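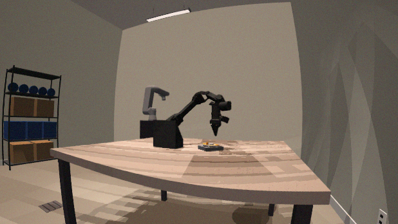 The Elbow

The arm had been bought secondhand from a jam factory in Kisitz, and for the first week it did nothing wrong at all, which I ought to have taken as a warning. It came with a binder, two spare fingertips in a twist of newspaper and a letter from Declercq, the dealers, wishing me every happiness with it, as if we were getting married.

By January it had begun to lie. I don't know how else to put it. I would send it to the tray, and it would go down beautifully, like a heron, and close its fingers on the air just to the left of the orange piece it was meant to have. Then up it came, swung across and opened its hand over the table to put down nothing, ever so gently. It did this all morning with perfect manners. A machine that jams will at least have the decency to stop and shout at you.

My aunt, who had the workshop at Ziltbridge before me and taught me everything I know about gears and most of what I know about soup, used to say you should ask an arm where it thinks it is before you ask it to go anywhere. So I asked. I sent it home, and it said it was home, and I laid the old steel rule along the lower link and found it was home in the way my uncle used to be home when he had fallen asleep on the bus and got off at Prilska. Near enough to recognise the trees.

I put the kettle on and switched the power off at the wall, then hung the key round my neck on its bit of string, as I had been taught. I propped the long link with a block and a folded towel so it shouldn't drop when I let the brake go, and took the cover off the elbow. There were 16 screws, and I put them in an egg box, in order, and wrote the order on the lid. (I have knocked over an egg box exactly once in my life and I can still tell you what I was wearing.)

Inside it smelled of old grease and, I swear, of plums. Seventeen winters of jam, I thought, though the binder said otherwise. The belt was sound. The bearing turned sweetly under my thumb. I sat there a good while with my tea going cold and the lamp pulled down, feeling rather foolish, turning the joint a little this way and a little that, and it was only when I stopped looking and shut my eyes that I felt it: a tiny slackness, no more than the give in a wedding ring on a cold day. The clamp on the little encoder wheel had worked loose. Every time the elbow changed its mind, the wheel arrived a moment after everybody else.

One screw. I cleaned it, gave it the smallest drop of thread lock, and tightened it until the wrench clicked. I marked the head with a dab of my aunt's nail varnish, coral, so that if it ever crept round again I should see the line break. There were other dabs in there when I looked, on other screws, in a dark red I didn't know. Someone in Kisitz had sat where I was sitting. I hadn't thought of that before, and I said good evening out loud, feeling silly, to whoever it had been.

Then the cover went back on, 16 screws, egg box empty, and out came the towel and the block. The key went back in the wall and I took the arm through its homing very slowly, with my hand on the stop button, and set the zero again, and wrote it in the binder under the last entry. The last entry was in dark red ink. It said, "Elbow, again. Be patient with her."

I set the run for 1000 picks at a slow speed and meant to go up to bed. I didn't go, of course. I fetched the blanket and sat through the first 70 with my chin on my knees, and each time the fingers came down I held my breath, and each time they closed on something, and up it went, orange, yellow, yellow, orange, and over, and down.

Somewhere past that I must have slept. When I woke the window was grey and the arm was waiting above the tray with its fingertips pointed down, and the kettle, which I could have sworn I had emptied, was warm.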